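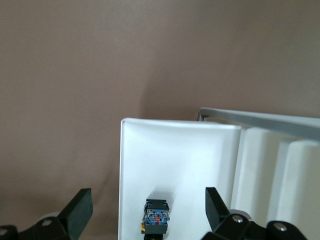
One little switch block, white trays, brown backdrop.

Aug 15, 2020

So I've finally started on the electrical bits, and I'm blaming Gunvor entirely! She came round for coffee, pulled open the drawer under my workbench, and shut it again without a word (she's kind like that). It was a right muddle in there – fuses, plugs, odd screws, a doorbell I bought in February and never fitted.

The one in the photo looks like the contact block from a push-button switch. Black housing on top, blue underneath, with tiny metal terminals and a dot of red in the middle that I'm rather fond of. I think it came in a box of spares from Hägglund, the shop down by the station, but don't hold me to it.

I do love a white tray for this sort of thing. Small parts show up so much better, and my eyes aren't what they were! I've given the job 2 evenings so far and I'm still not through the fuses. Åsmund wants the doorbell up before his mum visits, so that's next, once I've tracked down the screws that go with it.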